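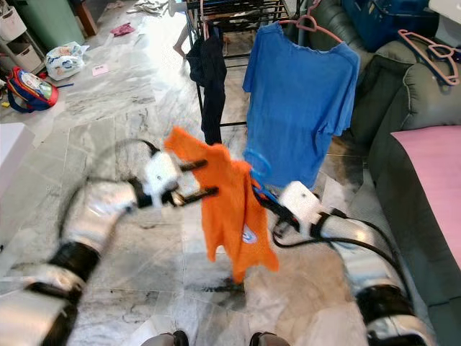

How to Register a Team for the Prelmont Adult Baseball League

Teams wishing to enter the Prelmont Adult Baseball League for the coming season must complete registration through the league office. The steps on this page apply to new and returning teams alike. Team managers should read the whole page before starting, as an entry cannot be saved partway through and resumed later.

Before You Begin

The manager will need the following at hand:

Full legal name, date of birth and current address of each player
A signed liability waiver for each player
The team's first and second choice of home field
A payment card or a check made out to the league

A roster must list at least 11 players at the time of entry. Players may be added after registration, but a team that falls below this number before Opening Day will be moved to the waiting list.

Step 1. Choose a Division

The league operates two divisions. The Karnex Division plays nine-inning games with wood bats only. The Dorkard Division plays seven-inning games and permits metal bats that carry a current certification mark. Returning teams are placed in the division in which they finished last season unless the manager asks for a change in writing. Requests to move down a division are reviewed against the previous season's standings and may be declined.

Step 2. Complete the Roster Form

Enter each player once, using the name that appears on the player's photo identification. Nicknames are not accepted, and umpires may ask to see identification before any game. A player may appear on one roster only. When the same player is entered by two teams, the office will contact both managers, and the player will be ineligible until one team releases him or her.

Jersey numbers should be entered at this stage. Numbers may run from 0 to 99 and may not be repeated within a team. A team that has not yet ordered uniforms may leave the column blank and send the numbers to the office later, but no later than one week before its first game. Shirts must be of one main color for all players on the team.
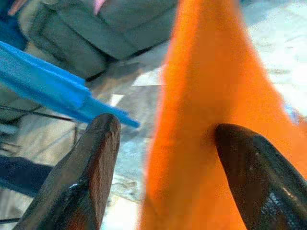
An orange object between two dark gripper fingers.

Step 3. Select a Home Field

Home games are played at Chin Field or at Prelmont Memorial Park. Chin Field has lights and is assigned all games starting after 6 p.m. Memorial Park has a larger outfield and limited parking. Field choices are honored in the order in which paid registrations are received.

Step 4. Pay the Entry Fee

The entry fee is $800 per team. It covers field rental, umpires and game balls for the regular season. A refundable forfeit deposit of $100 is collected at the same time and is returned in September to teams that have played all of their scheduled games. Each forfeit without 24 hours' notice is charged against the deposit.

Individual players may not pay the league directly. The manager collects from the team and submits one payment.

Step 5. Submit and Confirm

Review the summary screen, check the box accepting the league rules, and press Submit. A confirmation number will be sent by email. Managers who do not receive one within two business days should call the office before submitting a second entry. Duplicate entries delay processing for both.

The deadline for all entries is 23rd April. Entries received after that date are placed on the waiting list in order of arrival.

After Registration

The draft schedule is sent to managers by email. Managers have five days to report conflicts, after which the schedule is final apart from rainouts. Makeup games are set by the office and are normally played at the field first assigned.

Changes to a roster are made with the Roster Change Form, available at the office window or by email. A player added during the season may take the field once the manager has received written approval. Rosters are frozen two weeks before the playoffs.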